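# Stringing only on the left tower of a two-part print

**Karla Olvera**

I'm printing a pair of small brackets side by side in PLA on a Brandstead. The left one comes out with fine hairs all over it and the right one is clean. Same file, same roll, 0.2 mm layers. Retraction is at 5 mm. I've dried the filament and dropped the nozzle temperature a little, no change. Slicer is Plultetti, default profile except for the retraction. What should I look at next?

**Rajeshwari Kamath**

Check the travel order in the preview. Plultetti likes to end each layer on the same part, so one of them always gets the long move. Turn on "wipe before travel" and set the seam to the back. I had the same thing on a batch of 300 clips and that cleared most of it.

If it's still there, print them one at a time. With only two parts you have the room, as long as the head clears the first one. Travel acceleration on mine is 1,000 and I left it alone. 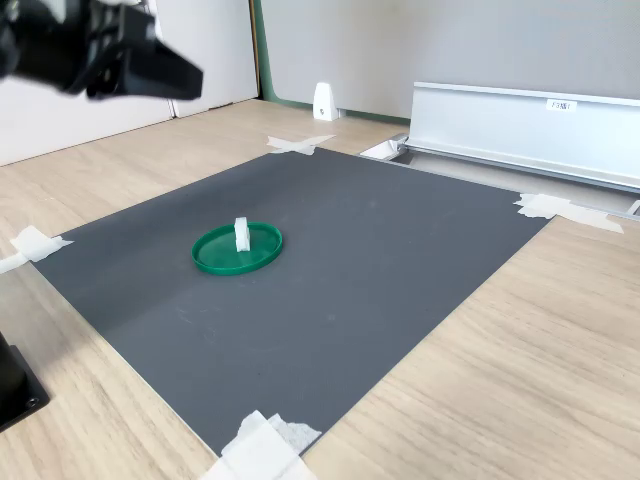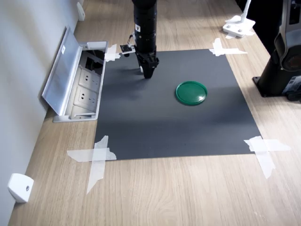
## More replies

**dovuvus_user13**

Could be the fan. Mine only blows on one side. Swap the parts around on the bed and see if the hairs move with the part or stay on the left.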